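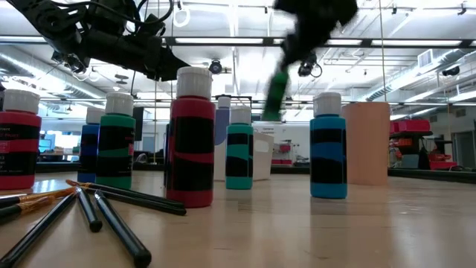

Ellora at work: paint and brushes

I've been promising to put these up since April and people have stopped asking nicely, so this is the gallery! There are only a few pictures because I threw out all the ones with my thumb on them.

If you're new to these pages, I work at Plolto in Dultitz, on the returns side. We hire out painting kits to schools and evening classes, they use them, and then everything comes back in whatever state it comes back in. For years my mornings have meant standing at a bench taking bottles out, putting bottles back, fishing for brushes. A big order is 200 kits. By the end of one of those you're dreaming about caps (I really have).

Ellora is our name for the whole set-up, the two arms and the table they're bolted to, though Győző Illés insists it should only mean the software. Győző looks after the technical end and has been very patient with the rest of us. He asked me early on to write down how I put a kit back together, and I filled half a page and thought I'd done well. Then he came back with questions. Which bottle do you go for first? What if two are touching? How do you know which end of the brush to grab? I'd never thought about any of it, my hands just got on with it, and I spent a whole afternoon watching myself pick up paint like an idiot.

Blue, on its own

A bottle out in the open with plenty of wood round it is the easy case, and we start most mornings with one like this while the kettle's on. The bin with the other bottles is down in the corner. I'm fond of the desk lamp too, it makes the table look more like somebody's desk at home.

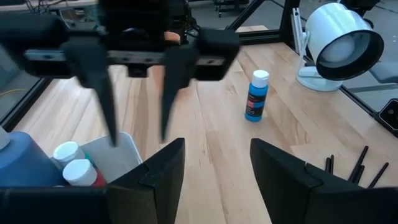 What's changed for us

People keep asking me this at family dos, usually with a worried face, so I'll try to answer it properly.

The first thing is that I sit down more. The second is that I look at the paint much more than I used to. When you're lifting and placing all day you stop seeing what's in your hand, and now that I'm checking the kits I spot the split labels and the nearly-empties that used to sail through. We had a very nice note from the Kerekes shop about the last lot.

It isn't quick, mind you. I'm still faster than both arms together on a messy kit and I fully intend to enjoy that while it lasts. We log every attempt, good and bad, and there were 731 in the log last time I looked. A fair number of those have my initials next to them and the word "again". My job on those days is putting things back on the table a bit differently each time, over and over, and that's tiring in its own way. You're never really off. You can't chat like we did at the bench either, and I do miss that. The old bench had four of us round it and the radio going.

I'd also say to anyone whose workplace is about to do this: ask to be in the room early. We were, mostly because I kept wandering in with questions, and it made a difference. The order the bottles go in was my idea, and so was leaving the brushes for last. Nobody who'd only read my half page would have guessed that brushes are the worst of it. They roll, they cross over each other, and one brush lying over another is a proper puzzle when you've two fingers to do it with.

Hours, for those who asked: mine haven't gone down. I do some 60 kits a day through checking, and I've got a training morning with Győző on top, where I'm learning to drive the arms myself. I was terrible at it to begin with. I'm now merely bad! You have to slow right down and stop thinking about your own elbows, and the first time I closed the fingers on a brush handle and it stayed put I shouted so loudly that somebody came in from the loading bay.

Both arms on one brush

My favourite of the bunch, so I've kept it for last. The tray at the back is full of paint, and the brushes are fanned out near the front edge with the handles going every which way. I always look for the orangey-yellow handle first, it's easier to keep an eye on than the black ones. The little green light on the right-hand arm is handy when you're on the far side of the room with a mug and want to know where to look.

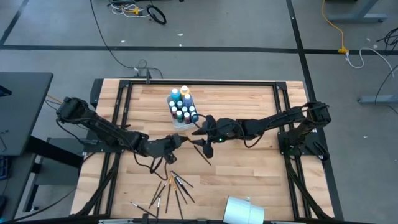

A brush between the two grippers, with the right-hand one holding it.

More pictures when I've sorted through the rest. If you're from the Dultitz evening class and you're missing a flat brush with teeth marks in the handle, we've got it, come and see me at the returns desk before 2.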